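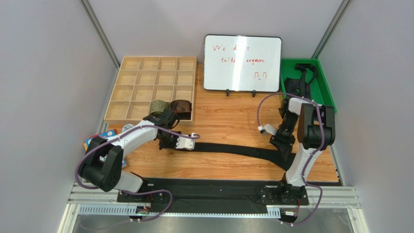
Notebook Sections Index Previous Next Search

2020-01-08 - tie storage, day one of the new tray

Finally got going on the neckties! They have been on my list since July, when we took in the Lasumora wardrobe lot and I put everything narrow and floppy into whatever container was closest. The shirts got proper boxes, the hats got proper boxes, and the ties got a green bin and a promise from me.

The tray is the pale wood one with thin slats, 4 by 4, and I like it a lot. Tie goes in rolled, on its edge, so you look down on the spiral and can see the pattern without pulling anything out. I had thought about laying them flat in the Gallagher drawers, but flat ties slide around each time a drawer opens and you end up with a nest (ask me how I know).

First two in are the olive-green patterned one and the dark brown and maroon one. They sit side by side in the row nearest the front. I had meant to fill from the back left corner, the way I do with buttons, but front first is easier on the wrists and I am sticking with it.

Rolling notes, before I forget:

Start from the narrow end. If you start from the wide end the tail sticks out and the whole thing wants to unwind. Fold the tie in half lengthwise first, then roll, and the coil comes out half as tall but fat, too fat for silk with a thick lining. For those I skip the fold. Don't pull tight. A loose coil that touches the slats holds itself, and a tight one leaves a crease right behind the knot that takes a day of hanging to drop out.

The black ones are a pain. They are in the green bin, piled up, a bit draped over the rim, and in a pile like that I can't tell tie from belt until it's out on the table at full length. So that is the method: pull one out, stretch it across the wood, look at both ends, decide. Slow, but the last time I hurried I rolled a sash and gave it a tie label.

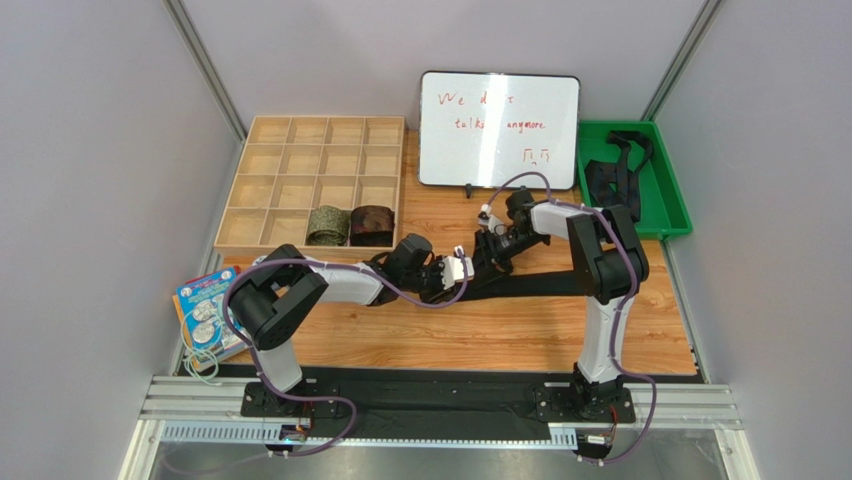 Drellgate wrote back this afternoon that black ties shouldn't be rolled at all if they are satin, because the shine goes uneven where the layers press, and could we hang those. Fair enough. I wrote that we have one rail free and I would rather keep it for the bow ties and the long scarves, but satin can have the left half. The reply to that was a single word, "fine", so I am calling it settled.

So the plan changes a little. Wool, knit and plain woven silk get rolled and go in the tray. Satin gets hung. Belts go back to leather goods, where they should have been from the start, and anything I can't name goes in an envelope with a question mark on it.

The tray won't be enough, obviously. The Lasumora list says 28 ties in the first batch and 200 in the whole lot, so one tray only gets me part of the way into batch one. Golar sells the same pattern of tray with taller slats, and I want to try one of those for the wide ties before I order a stack. Our slats are a touch low for the fat coils - they stand up fine, but I wouldn't want to slide another tray on top.

Whiteboard still says "We don't talk anymore" in red with the little crying face. I refuse to wipe it, it's been stuck in my head all day and everybody else can suffer too.

To do: cut labels (100 on a sheet, one sheet is plenty for now), find the soft brush, ask about tissue for the knit ones. Check the maroon one again in daylight, I wrote "brown" on the card and I'm having second thoughts.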